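Email down, site down, and my own dumb fault

Quick one, lunch is almost over. If you tried to reach me this morning and got a bounce, sorry. The domain expired. My registrar, Kodach, sent 12 reminders. All of them went to an old address at Stirkance that I stopped checking when I moved hosts. So yeah.

Site went dark at 7 a.m., mail went with it. Couldnt reset the Kodach password either - the reset link goes to the dead mailbox. Nice loop.
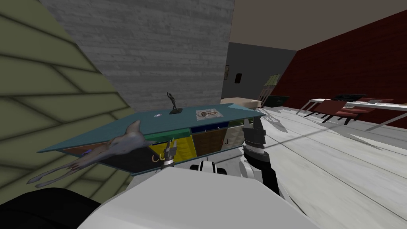
Getting back in

Phone support, 29 minutes on hold. Then they wanted the ticket number, 3521, which they had emailed. To the dead mailbox. Catalina Valdebenito at the Gristasau user group talked me through the ID form instead. Upload, wait, wait more. Got in before eleven and paid the renewal plus a late fee I'm still grumpy about.
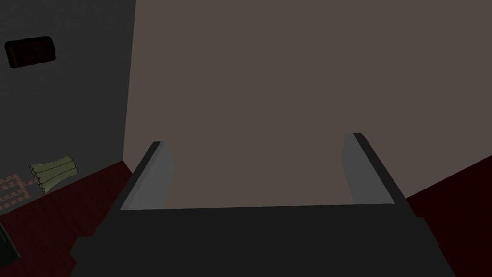

DNS took a while to come back after that. My phone saw the site first, the laptop kept showing the parking page untill I flushed the cache. Mail trickled in all at once, 402 messages, most of it junk.

Changed the contact address, put auto-renew on, added a second login. Still need to move the Ocampo subdomain over - tonight maybe. If you wrote before eleven and its important, send it again please.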